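Search this site Enter keywords Go

July 28, 2020
By Noreen Orakzai, Press Desk

FOR IMMEDIATE RELEASE

Flollholm to keep spare parts for 39 discontinued window and door fittings, opens counter in Ellery

ELLERY - Homeowners with a stuck window and a hinge no one makes anymore have a new place to go. Flollholm, the window and door hardware supplier, said today it will keep stocking parts for 39 fitting lines that had been dropped from its catalog, and will open a walk-in parts counter at its Ellery warehouse.

The counter opens next week. The parts program starts now.

"People were throwing out whole windows over one broken stay," said Marcus Abernathy, general manager of Flollholm. "Good glass, good frame, all of it in the dumpster. We got the letters. We kept getting the letters."

Under the plan the company will hold parts for every fitting in the Tirano and Skisell ranges, including the ones that went out of production years ago. That takes in hinges, friction stays, handles, latch plates, cover strips, roller carriages for sliding doors and the small packing pieces that go under them. Total of 658 separate parts. Each one has its own number and its own drawing, and the drawings go online free of charge, no account needed.

Tirano is the older of the two. Top-hung and side-hung windows mostly, sold to builders of apartment blocks and row houses. Skisell is the sliding door range. Both were popular, both were cut back when the company slimmed its catalog, and owners have been hunting for leftovers ever since. Salvage yards. Online auctions. One customer wrote to say she had bought an entire second-hand patio door to get at the two rollers inside it.

Prices for the old parts will be set on the same basis as current stock. No surcharge for age. Abernathy said the company looked at charging more for slow-moving items and decided against it.

"It was on the table. I took it off," he said.

What changes for customers

Orders can be placed by phone, by mail or at the counter. A customer who does not know the part number can send a photo and two measurements, the overall length and the distance between screw centers, and the parts desk will try to match it. Most matches are expected to come back within 2 working days. Harder ones take longer. If the desk can't find a match it will say so and there is no fee.

There is no minimum order. That is a big change. Until now the trade desk would not break a box, so a person who needed one latch plate had to buy a carton of them or find a contractor willing to share. Corinne Wojcik, who runs the parts desk, pushed for the change.

"You have one window that won't shut. You need one piece," Wojcik said. "I was telling people on the phone to go find a neighbor with the same window. That's not an answer, is it."

Wojcik's desk has spent the spring going back through old order books, sample boards and boxes of loose fittings to work out which parts really are the same under different numbers. A fair number were. The Tirano stay, for example, was sold in left and right versions but the end cap fits either side. Those duplicates have been merged and the old numbers will still work if a customer quotes them.

Some parts could not be traced. Early Tirano handles with the short spindle are the main gap. The company is asking anyone who has one, working or broken, to get in touch with the parts desk. It will be measured and mailed back, postage paid.

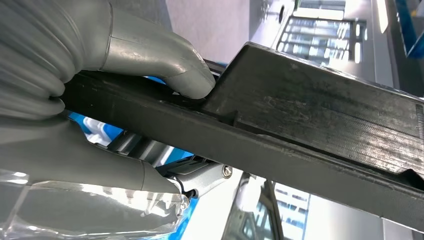 A long dark gray part held along its stepped edge.

Where the parts come from

Stock on hand covers a good share of the list. The rest will be made again in short runs. Flollholm still has the tooling for most Skisell pieces, which sat in storage, greased and wrapped, and has been checked over this year. Tirano tooling is a different story. A lot of it was scrapped. New tools are being cut from the drawings, and where the drawings are missing, from good original samples.

The first short run will be 3,000 pieces spread over the most-requested items, due in the warehouse by December. Stays and rollers go first. Handles after that. Color matching on cover strips is limited to white, brown and dark gray for now and the company is not promising an exact match to a strip that has been in the sun for twenty years.

Gearóid Ó Conaill, head of production, said short runs are a pain to schedule but can be done between larger orders.

"You wait for a gap and you get in," Ó Conaill said. "Nobody on the floor minds a change. The trouble is the set-up, and we've got the set-up time down a good bit since the winter."

He said remade parts will carry a small letter R after the part number so that a fitter can tell them from original stock. Dimensions are the same. In a few cases the screw holes have been slightly reinforced, after customers reported cracking there. Those changes are marked on the drawings.

The Ellery counter

The walk-in counter is at the side entrance of the Ellery warehouse, next to the loading bays. Parking out front, please keep the bays clear. Customers are asked to bring the old part with them if it will come off safely. If it won't, bring a clear photo with a ruler or tape measure laid next to it.

One household at the counter at a time. Face coverings are required inside and there will be markings on the ground outside for anyone waiting. Orders placed ahead by phone can be picked up from the outdoor table without coming in at all. The company said it would review these arrangements as public health guidance changes.

Staff at the counter can show how a part goes in but cannot do the repair. A printed sheet comes with each of the more common parts, with the steps and the tools needed. Most jobs need a screwdriver and a second pair of hands. Sliding doors are heavy and the sheet for the rollers says plainly that the panel should not be lifted by one person.

The sheets were written by Corinne Brannigan, a former window fitter who now trains installers for the company. She tested them on people in the office who had never changed a hinge before.

"First version, they all got lost at step four," Brannigan said. "So I rewrote step four. Then they got lost at step six. It went on like that for a while but they're good now, I think they're good."

Brannigan said the most common mistake is ordering before measuring. Stays in the Tirano range came in several lengths that look alike when the window is closed. Open the window fully, measure the track and not the arm, write it down. She also asked that people clean out the track before deciding that a stay is broken. Grit and old paint cause plenty of stiff windows, and a brush and a little light oil is all some of them need.

Landlords and trade

Property managers and repair contractors can set up an account for larger orders. Trade terms are unchanged. Managers of buildings fitted with Tirano windows can ask for a survey sheet, which lists the fittings by window type so that a whole floor can be checked in one go. The sheet is free. Completed sheets can be sent to the parts desk, which will reply with a list of part numbers and a price.

Contractors holding old unopened Tirano or Skisell stock that they no longer need are invited to offer it back. Flollholm will pay for usable boxes after inspection. Opened boxes will be looked at case by case.

Parts bought under the program carry the same garantee as current catalog items. Returns are accepted if the part is unused and comes back with its packing slip. Parts that were matched from a photo and turn out to be wrong will be exchanged at no cost, including shipping.

Abernathy said the company has committed to the program with no end date. The list may grow. Two more discontinued lines, both for roof windows, are being looked at and a decision will follow once the drawings have been found and checked.

"If we can make it, we'll list it," he said. "If we can't, we will at least give you the drawing and you can take it to someone who can."

The full parts list, the drawings and the fitting sheets are on the Flollholm website under Spare Parts. Paper copies of the list are availible on request from the parts desk or can be picked up at the counter.

Press contact: Noreen Orakzai, Press Desk, Flollholm, Ellery. Interviews with Marcus Abernathy and Corinne Wojcik by phone on request. Sample drawings can be sent the same day.

ENDS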